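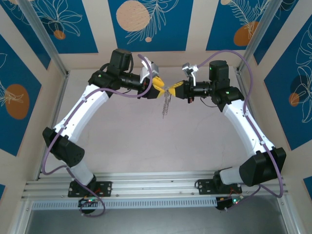 Small silver coil spring, hanging straight down.

I've been going through springs again. It started in December with the Kragh desk lamp, the one with two arms and a pair of springs at the base, which had begun to sink. I would set it at reading height after dinner and by nine o'clock the shade was resting on the keyboard. I tightened every wing nut on it and it still sank. One of the springs had stretched. With both of them off the lamp and side by side on a towel, the gaps between the turns were plain on the left one, and the right one was still closed up tight.

So I went looking for a match, and I learned more about extension springs than I had planned to.

An extension spring is the kind you pull. The turns touch each other at rest and there is usually a hook or a loop at each end. A compression spring is the kind you push, like the one in a ballpoint pen, and its turns are spaced apart from the start. I had both kinds mixed in the same coffee can for years, along with keyrings and picture wire. If you take nothing else from this post, separate them. They tangle with each other worse than they tangle with their own kind.

To match a spring you need four things: the outside diameter, the wire thickness, the length of the body, and the shape of the ends. I measured the good one, not the bad one. Calipers are best for the wire. A ruler is no use there, and a small difference in wire makes a big difference in pull.

I also weighed the lamp head on the kitchen scale. It came to 285 grams with the old bulb and 289 with the new one. I had half blamed the new bulb for the sinking, and four grams isn't going to do that.

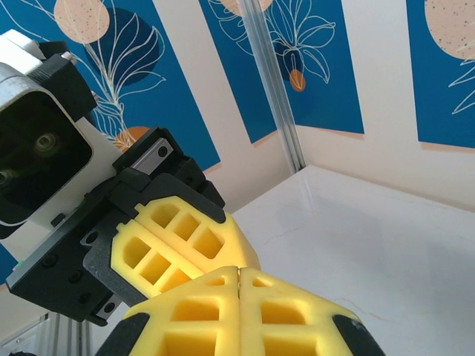

The hardware store in Tullstead has a spring drawer, but it is mostly screen door and garage door sizes. They had one that was the right length and far too stiff. I bought it anyway and put it on, and the lamp arm shot up and wouldn't come down. It's in the can now.

Tasden sells them by mail in bags of 12, sorted by diameter and wire. That was more than I needed for one lamp, but the bag cost less than two singles plus shipping. They also have an assortment of 800 pieces in a plastic case. I looked at that one for a while. I don't need it.

Ívar Oddsson, who lives across the road and used to fix office chairs, told me to replace both springs even though only one was bad. I didn't see the point until I tried it with one new and one old. The lamp held its height but the arm twisted a little toward the new side. With two new ones it sits straight.

A few notes on getting them on and off, since I did it enough times to have opinions.

Wear glasses. I let go of one early on and found it behind the radiator.

Don't grab the coil with pliers. The jaws leave a nick in the wire, and that is a likely place for it to break later. Hold it by the end loop. For the last bit of stretch I use a piece of strong string through the loop, pull with that until the loop goes over the peg, then slide the string out.

Don't stretch a spring to see how far it goes. I did this with the first one out of the bag and it never closed up again, so I had eleven.

If a loop has opened up, you can bend it closed once. I wouldn't do it a second time.

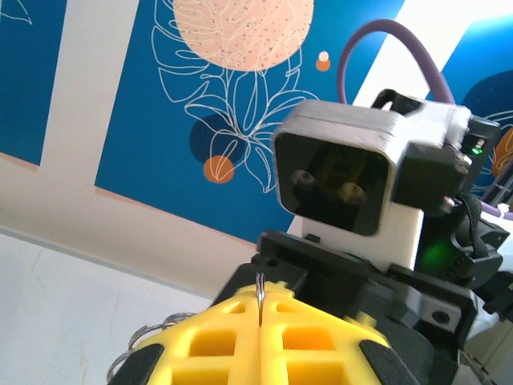
Can you shorten a spring that has stretched?

Sometimes, but it won't pull the way it did. You can snip off a few turns and bend the last one up to make a new loop, and on a kitchen cabinet catch that has worked fine for me. A shorter spring is a stiffer spring, though, so on anything that has to balance, like a lamp, get a new one.

The spares are in a pill organizer now, extension on the left side and compression on the right, with the wire size written on tape on the lids. The coffee can still has the odd ones in it. Next is the mailbox flag, which has a spring smaller than any of these and a rivet I'll have to drill out first.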